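Start > Help and advice > Frequently asked questions > Butcher-block table tops

We use cookies to remember your basket and to count visits to this site. By staying on the page you accept this. OK | Read more

Frequently asked questions about caring for your wooden table top

Last changed: 8 January 2018

On this page we collected the questions which customers of Clornport send to us most often after they bought a table top or a complete table. The answers are for solid wood with an oil finish. If your table has lacquer, please read the last questions first, as oil will not help you there.

Which finish did my table receive in the workshop?

All tops that leave Clornport are finished with Brekine oil, two coats, unless you ordered "raw" in the form. The word is written on your delivery paper, in the line under the measurements. If you lost the paper, put one drop of water on the wood in a place you do not see much. On an oiled top the drop stays round for some minutes. On raw wood it goes flat and makes a dark spot at once. The spot disappears when it dries.

How often must I oil it?

In the first year we recommend to oil it every three months. After this, two times in a year is enough for a dining table, and for a work table in a hobby room it depends how hard you use it. The wood will tell you itself. When it looks pale and feels a little rough under the hand, it is time. Many customers do it in April, when they can open the windows, and again before the heating starts.

How do I put on the oil?

Clean the top and let it dry overnight. Pour a small amount of oil on a cotton cloth, not directly on the table. Rub it along the grain, all the surface, also the end grain on the short sides. The end grain drinks much more, so give it a second portion. Wait 30 minutes and then take away everything that the wood did not drink, with a clean cloth. This last step is the one people forget, and then they write to us that the table is sticky.

Please spread the used cloths flat outside to dry, or put them in a metal can with water and a lid. A cloth with oil, pressed together in a bin, can become hot and start to burn by itself. We ask you to take this seriously.

My table is sticky after oiling. What can I do?

There is too much oil on the surface and it dried there. Put a little fresh oil on top, rub with a white pad until the old layer becomes soft, and wipe all of it dry. If it is still sticky after two days, repeat. Do not use heat or a hair dryer.

Can I use olive oil or sunflower oil from the kitchen?

No. These oils never become hard, and after some weeks they start to smell. We received tops back for repair which smelled like an old frying pan, and it is a lot of work to clean them.

How do I remove rings from glasses and cups?

White rings are moisture in the finish. Often they go away alone after one or two days. If not, rub with a cloth and a small amount of oil. Black rings are another matter – this is a reaction between water, metal and the wood, for example under a tin can or a cast iron pot. For black rings you must sand.

Which sandpaper do I need?

For a light refresh, start with 300 and finish with 400. For a black ring or a burn you must begin much coarser, with 120, and then go up step by step. Always move along the grain. Sand a bigger area than the stain, otherwise you make a small valley which you see every time the light comes from the side. A butcher-block top is glued from many strips, and the grain can change a little from one strip to the next. Therefore a sanding block made of cork is better than only the fingers.

Can I screw or clamp things on the top?

Yes, it is solid wood and holds screws well. Drill a pilot hole first, also for small screws. If you work near the edge, stay at least 4 centimeters inside, or the wood can split. For clamps, put a piece of scrap wood or thick felt between the metal and the top. A clamp without protection leaves a mark already after a short time, and when the clamp is a little damp the mark becomes black.

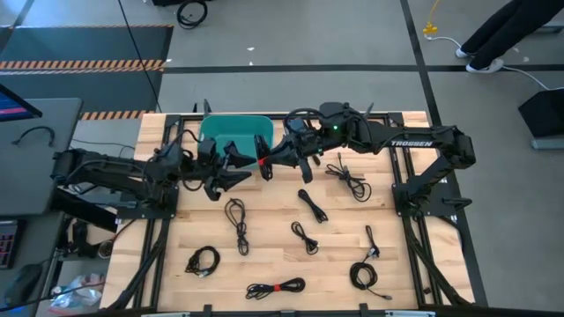
For heavy equipment which stays on the same place for years, bolts with a washer from below are better than wood screws. Wood moves with the season, and a screw can slowly become loose. Check the bolts one time in spring and one time in autumn. If you take the equipment away later, the wood under it will be another color than the rest. With light and time the difference becomes smaller, but for a quick result you have to sand the whole top.

Why does my table have a small crack at the end?

In winter the air in heated rooms is very dry, and the wood gives its water to the air. First this happens at the end grain, and there small cracks can come. A crack which is thinner than a bank card is normal and often closes again in summer. Oil the end grain well and do not put the table beside a radiator. If you can put a coin into the crack, please send us a photo with a ruler beside it.

My top is not flat anymore. Is it broken?

Usually not. When a top receives moisture or dryness from one side only, it bends. Typical cases are: the top was oiled only from above, the top lay on a concrete floor before mounting, or a plastic cloth stayed on it for weeks. Oil also the lower side and let air come to both sides. Give it several weeks before you decide anything. Do not try to press it flat with weights in one evening.

Also look at the screws which hold the top to the frame. They must sit in long holes so that the wood can move across its width. If somebody fixed them in round holes, the wood has no way to go and will bend or crack.

Can I put the table on a concrete floor, for example in a garage or workshop?

A table with legs, yes. Put felt or rubber under the feet so that they do not take up moisture from the concrete. Only the loose top should never lie directly on concrete, also not for one night.

What should I use for daily cleaning?

A damp cloth and, if necessary, a few drops of mild soap. Wipe dry afterwards. Not good are: glass cleaner, vinegar, scouring cream, the rough green side of the sponge, and the so-called microfiber "miracle" cloths. They take the oil out of the wood. If you like to use a special soap, we sell the Xiong wood soap, which leaves a thin fat layer. But a normal soap without perfume is also fine, and we do not want to say you must buy ours.

May I cut directly on the top?

The wood is not hurt in its strength, and in old kitchens it was done every day. But you will see each cut. If you want a surface that looks calm, use a cutting board. For raw meat please always use a separate board which you can wash hot.

Is the oil safe for food and for children?

After complete hardening, yes, following the information on the can. Hardening takes longer than drying. The table feels dry on the next day, but before you put food directly on it you should wait two weeks. In a cold room wait longer.

I bought a Skarnex table with lacquer. Can I change it to oil?

It is possible, but the lacquer must be removed completely, also in the corners and on the edges. If small islands of lacquer stay, the oil cannot go in and you get shiny spots. Skarnex tops have a rather thick lacquer, so count one full day for a dining table and wear a dust mask. We can do this work for you in our workshop in the winter months. The price depends on the size – please write to us with length, width and thickness.

How do I repair a small damage in lacquer?

Small scratches can be made less visible with a wax stick in the right color. Deeper damage must be filled and lacquered again, and from close you will probably still see it. Here oil is the more friendly finish: you can repair one spot and the border disappears.

How do I repair a dent?

If the fibers are pressed but not cut, water and heat can lift them. Put a wet cotton cloth on the dent and hold the tip of a warm iron on it for a few seconds. Look, and repeat if needed. Let it dry one day, sand lightly and oil. This works only on oiled or raw wood. On lacquer it makes a white cloud.

How long can I keep an opened can of oil?

In a half-full can there is much air and the oil makes a skin. Fill the rest in a smaller glass with a tight lid, write the date on it, and use it in the same year. If there is a thin skin, lift it out and do not stir it in. When the oil is thick like honey, please bring it to the collection point for paint.

My question is not on this page

Write to us with the contact form and add the order number and, if possible, two photos by daylight, one from above and one from the side. We answer usually in three working days, in the weeks before the holidays a little slower.

Related help pages
Mounting a table top on a steel frame
Measuring your kitchen for a new worktop
Oil, wax or lacquer: which finish to choose
Delivery, carrying upstairs and unpacking
Returning an item to Clornport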